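# Notes from the teaching desk

*Zudomer newsletter, 9/4/26. Written by Hélder Arruda, Trirthorpe office*

Many colleagues asked me what we are doing all day at the desk by the partition, so Jordan asked me to write it down for the newsletter.
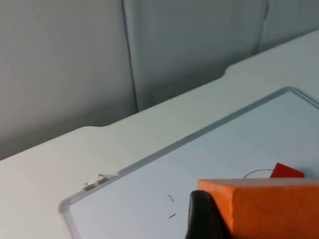 The short answer is that we collect examples. Our project has the name Marsden, and its goal is a learning system that can handle small things on a desk: pick them up, put them down, push them a little to the side, wipe a board. We do not write a program for each of these movements. A person moves the arm by hand controls, the computer records what the cameras see and what the joints do, and later the system is trained on these recordings. One recording, from start to finish, we call an episode.

I joined this work in the spring. Before, I was in the calibration group, where everything has a correct value and you can check it. Here it is different, and it took me some time to accept. Two people can do the same task in two good ways, and the question is then which of them we want the system to learn. For the moment our answer is both, if each is done cleanly.

**How a session goes**

A session has 40 episodes. Before we start, the operator reads the task card aloud. It sounds like school, but we had a problem in the past when one operator understood "move the block to the left" from his own side and another from the side of the arm. The card now says left as seen by the arm. After reading, the operator does two practice runs that are not saved, and then we begin.

We work in pairs. One person operates and the other sits at the computer, gives the start signal, and writes the notes. After 30 minutes we change places. Jordan Cropper made this rule and at first I found it too strict, because I felt fresh after 30 minutes and wanted to continue. Then I looked at my own recordings in order. In the late ones I close the fingers too early and correct afterward, and there are small useless movements before the lift. A system that learns from me will learn this too. So now I change places without complaint.

The notes are short. We write the task, the name of the operator, and one of three words: good, usable, or discard. For "usable" we must also write why. My favorite note from the last month is by Jordan and says only "hesitated, like a cat at a door."

**Changing things between episodes**

If the object is always in the same place, the system learns the place and forgets the object. This was the biggest lesson from our first collection. The results looked very nice on the screen, and then somebody put the block a hand's width away and the arm went politely to the old position and closed on air.

Since then the second person moves things between episodes. We turn the object, we place it nearer or farther, and sometimes we leave another thing close to it. People are bad at being random, I have learned. I always put the object in the comfortable middle, and Jordan always puts it a little to the right. For this reason we now take the position from a printed list and follow the list even when it looks strange.

The background is a more difficult subject and we still discuss it. One opinion is to keep the desk very plain until the basic movements are reliable. The other opinion is that real desks are not plain, and the system should meet disorder early. I am of the first opinion, Jordan of the second. The plan for October is to train on both kinds and compare, and I have promised to report the result here even if I am wrong.

**About mistakes**

A question I hear often in the kitchen is if we delete the failed episodes. We do not delete them. If the object slips and the operator picks it up again in a calm way, this is a valuable recording, as the system must also know what to do after a slip. It receives the word "usable" and a note. We discard an episode only when the recording itself is damaged, when somebody's hand comes into the work area, or when the operator did a different task from the one on the card. In the last full session we discarded 19, which is too many. Most of them had the same cause: a camera cable with a weak connector, so the video stopped while the joint data continued. The cable is replaced now and we check the video before each block of episodes.

Please understand also that slow is fine. New operators try to be quick and elegant, maybe because somebody is watching. The better recordings come from people who move as if they have the whole afternoon. Approach, stop for a small moment, close, wait until the grip is firm, then lift. It is boring to watch and good to learn from.

**The recording software**

For those who use Zostel: the new version saves the notes together with the episode, so it is no longer necessary to keep the separate spreadsheet. The old spreadsheet stays in the shared folder for reading only. If you find an episode in Zostel without a note, do not guess. Write to the person who operated, and if this person does not remember, mark it as discard.

There is one small trap. When you press "stop" two times, the software creates an empty episode after the real one. It does no harm but it makes the numbering wrong for the rest of the session. Press once and wait for the sound.

**We need more hands**

For the October collection we are looking for new operators from all groups in Trirthorpe. You do not need any experience with robots, and left-handed people are especially welcome, because so far all of us are right-handed and I suspect it shows in the data. The introduction takes one morning. You learn the controls, the stop button, how to read a task card, and how to write a note that another person can understand.

Two requests for everybody else. Please do not place cups on the desk where we record, also not for a moment, and please do not move the task cards or the printed list, even if they look forgotten. If you want to watch, come and stand on the side of the computer. We are glad to explain between two episodes, but during an episode we will not answer, and I hope you do not find this rude.

To join, write to me or to Jordan and say which mornings are possible for you. The sign-up sheet is also on the door of the recording room.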